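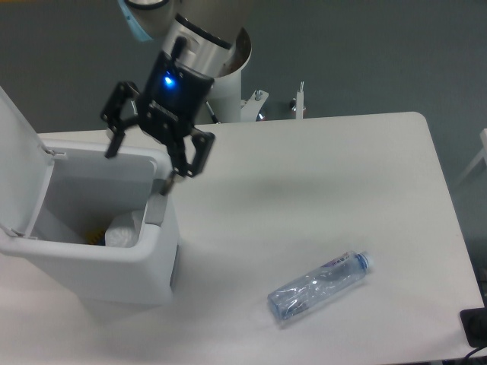
Print
E-mail

4. Matching whites between walls and furniture

4.1 Background

People who paint a room white usually own some white furniture already. The wall color is picked from a card, and the furniture is compared with it from memory or not at all. In the first part of this work (Section 3) we asked how people chose a wall white when the room was empty. In this section we look at what happens when a white piece has to stay and the wall has to go with it.

We use "match" in a loose sense. A wall and a cupboard door do not have to be the same white to look right together. What people complained of in the interviews was a wall that made the furniture look yellow, or furniture that made a new wall look gray. Both complaints were more common in north-facing rooms, and both were often put down to the paint when the lamp was the larger cause.

4.2 Homes and method

The 56 homes were all in Nisau and had all been visited for Section 3. Each had at least one room that was due to be repainted within the year. Visits were made by the second author and by Arturo Sanna, beginning in August. At each home we asked the owner to name the white piece that mattered most in the room. We then held up six large painted boards next to it, one at a time, and asked for a yes or a no. The boards were painted with two coats of Rumeo interior flat and had dried for at least a week before use.

The boards were shown twice, first in daylight with the lamps off and then with the curtains closed and the owner's own lamps on. For the second showing we also tried one of our own lamps, a Böttcher floor model with a dimmer, so that we had one light source that was the same in every home. Readings were taken at the face of the board. Near a clear south window they reached 2,000 lux, and we moved the board back into the room until they fell to around 1,000. We did not try to correct for wall color already in place, although a strong color on the facing wall clearly tinted the boards in some rooms.

4.3 Results for upright and flat pieces
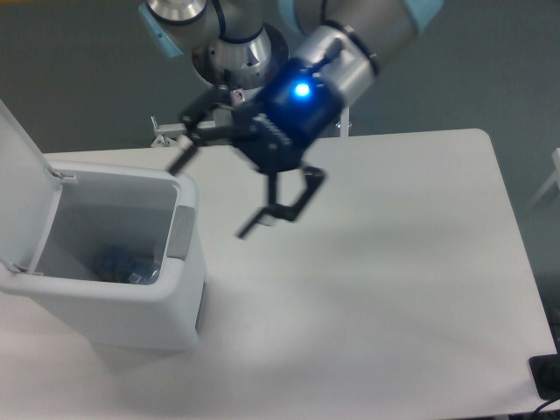 The direction a surface faces had more effect on the answers than its shade. Owners whose main white piece was upright, such as a wardrobe or a bookcase, tended to give the same answers in daylight and in lamplight. Owners whose main piece was flat changed their minds far more often. A white rectangular table like the one in Figure 2 picks up light from above, and the wall next to it is lit mostly from the side, so the two can look like different whites even when they come from the same can. We checked this with a sheet of hardboard painted from the same batch as the boards. Laid flat under a ceiling lamp it looked lighter than the board behind it, and propped upright against the board it could hardly be told apart.

In 19 homes the owner said yes to a board in daylight and no to the same board in lamplight. Most of these had warm lamps and a cool white on the furniture. The reverse change was rare. When we switched to the Böttcher lamp and dimmed it, several of these owners went back to their first answer, which suggests that the brightness of the lamp played a part along with its color.

Sheen also mattered. Gloss and satin furniture took on some of the color of the floor, and this was easiest to see low down, near skirting height. Isla Donnelly noted during the visits that owners with dark floors often asked for a warmer wall than the one they had picked from the card. We had no question on floors in the interview sheet and can only report this as an impression.

4.4 Notes on the boards

Two of the six boards were too close in shade to be useful, and owners often asked whether they had been shown the same one twice. We kept both in the results. A third board, a Fostetti white mixed by hand to match an older card, had slight roller marks along one long side. It was shown with that side down.

The boards were large enough to stand behind most furniture but awkward in narrow halls, where they had to be held at an angle. Answers from halls are given separately in Table 5. One board was damaged in transport and repainted on 29th February from the same can. Answers collected before and after the repair did not differ enough to treat them as two boards.

Print
E-mail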